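The Table Is Back (Please Read Before You Put Anything On It)
From the Iltville Hall newsletter, November

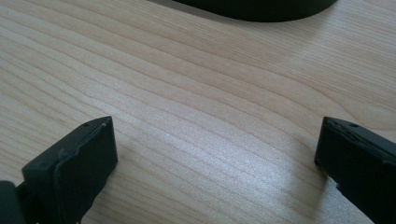
Can I put a hot mug straight down on the new finish?

Please don't. Use a coaster, a saucer, a folded napkin or the back of this newsletter. The finish will put up with a warm cup for a minute or two and will not put up with a soup pot at all.

With that out of the way: the long table has come home to the reading room after 27 days in Ivar Solberg's workshop, and many of you have asked what was done to it, what it cost, and who is to blame for the state it was in. I can answer the first two.

For readers who joined us recently, the long table is the one by the radiators. It arrived from the old Stomolen school when the school closed, along with a piano we gave away and a globe we should have. Since then it has hosted the seed swap, the tax help evenings, the Baltic supper, two wedding lunches and a model railroad whose owners swore the clamps wouldn't leave marks. For years it lived under a green oilcloth, and I think most of us had come to believe that the oilcloth was the table.

The oilcloth came off in the spring when Līga Rebane spilled beet soup across one end and lifted the corner to mop up. What she found was gray and sticky and had the word SATURDAY on it, backward, from a poster that had been left underneath. She put the corner back down and told Margus. Margus told me. I went and looked, and put the corner back down too. We went on like that until after the summer.

When Ivar finally took a look he asked two things. Was it solid or veneer, and had anyone ever used spray polish on it? The second got a long silence from a room containing at least four people who had used spray polish on it.

It's veneer, or that's Ivar's verdict after lying on the floor and looking at the edge with a flashlight. I had always told visitors it was solid, with some confidence, and I would like to apologize to all of them. He says you can often guess from the top once it's clean. Grain with those big rounded arches in the middle of a run of straight lines is what you get from a log sliced flat, and plenty of veneer is cut that way (so are plenty of solid boards, so don't go around your relatives' dining rooms making announcements). The edge is where you find out for sure.

Veneer changes what you can do. With a thick plank you can sand until you're happy. With veneer you can sand until you see glue, and then you are never happy again. Ivar had hoped to get away with cleaning alone and spent his first two evenings at it with mineral spirits and a great many rags. The gray came off. So did SATURDAY, mostly. The old finish underneath had gone soft near the radiators and had to be stripped, which he did with a gel and a plastic scraper, following the grain, a small patch at a time. Baiba Petrauskas went over to help one night and reports that it's like scraping toffee off a cat.

After that he sanded it by hand. No machine came anywhere near it, and he was firm on the point. Then three thin coats, with a light rub between them and a wait after each that he refused to shorten, even when Vaida Vaher called to say the seed swap was being held on two card tables and a door.

There was some debate over color. A faction in the hall wanted it stained dark, as they remembered it. Ivar brought over a photograph of the table from its school days, in which it is plainly pale, and suggested that what people remembered was the dirt. The faction asked for time to think about it. It has been left its own color, which in my kitchen we'd call honey and which Līga calls "toast, first setting."

On the subject of shine. The finish was sold as satin, and I had pictured something like an eggshell. It's a bit glossier than I'd pictured, and if you sit facing the windows in the afternoon you'll get the light right in the eyes and lose the grain in the whitish patch in front of you. Ivar says it will calm down as it gets used. Margus says people could sit on the other side. Both of these are true and you may choose. The crossword group has already moved and would like it known that they didn't complain, they only mentioned it several times.

The cost, for those who read the newsletter for the costs. Materials came to 245, of which the stripper was more than I'd have guessed and the rags were free (thank you to everyone who brought old sheets, and to the household who brought a perfectly good duvet cover, which is washed and waiting in the office). Ivar wouldn't take anything for his time. We argued, and settled on 50 for his electricity and a standing reservation at the Baltic supper, near the fish. The supper itself raised 160 toward the bill and the rest came out of the furniture fund, now a fund in name only.

Vivach, the sandwich place, lent us the van both ways. Getting the table out was easy. Getting it back in took five people, since the hall door had swollen in the rain and the table had, I am told, not grown, though nobody carrying it would sign a statement to that effect. There's a new scrape on the door frame. There is none on the table. I consider this a good result and would ask the door's supporters to write to me privately.

Now, how to live with it. I'd hoped to avoid a list of rules taped to the wall, and then I came in at nine one morning and found a paint can on it.

Wipe it with a cloth that's damp and well wrung out, and dry it afterward. Plain water does for nearly everything. A drop of dish soap in the water if there's been butter. No spray polish. The can has been removed from the closet and I won't be saying where it went.

Coasters are in the blue tin on the windowsill. Līga cut them from leftover cork tile and they're ugly and they work. If you take one home in your bag by mistake, and people do, just bring it back.

Don't drag. Laptops, sewing machines, casserole dishes and small children should be lifted and set down. Anyone with a machine that has metal feet can borrow a felt mat from the office.

No tape of any kind. This includes the tape that says on the roll that it leaves no residue. We've met that tape.

Craft groups should cover the surface with the cotton sheet from the shelf, and take it off again when they've finished. The oilcloth is not coming back. Two people have asked me for it, for reasons I didn't go into, and it went to the one who asked first and is now protecting a woodpile in Stomolen.

If something does get spilled, blot it up and tell someone. A fresh ring can usually be dealt with. A ring that's been hidden for a month under a stack of brochures belongs to history. There is no fine and no list of offenders, and I say this as the person who'd probably be at the top of one.

The finish is dry to the touch but Ivar wants it treated gently until the end of the month while it hardens all the way. In practice this means please don't leave anything heavy standing on it overnight, and hold off on tablecloths with rubber backing, for good if you can bear it. The Kodikara board game club has kindly agreed to pack up its campaign map between sessions for the time being. I understand this was a blow and that a small kingdom was lost in the move.

As for the legs, yes, they're still the old dark brown. We ran out of stripper, money and Ivar, in that order. He's willing to look at them in the new year if somebody will take over the fiddly part at the ankles. Baiba has put her name down, toffee and cats notwithstanding, and could use company. Wear something you don't like.

The seed swap goes back to its usual spot at seven in the evening, and Vaida asks that envelopes be sealed properly this time, since the new surface shows every poppy seed. The door she was using as a table has been rehung on the supply closet, where several of you had noticed it was missing.

Margus Rebane has the key if you need the room early.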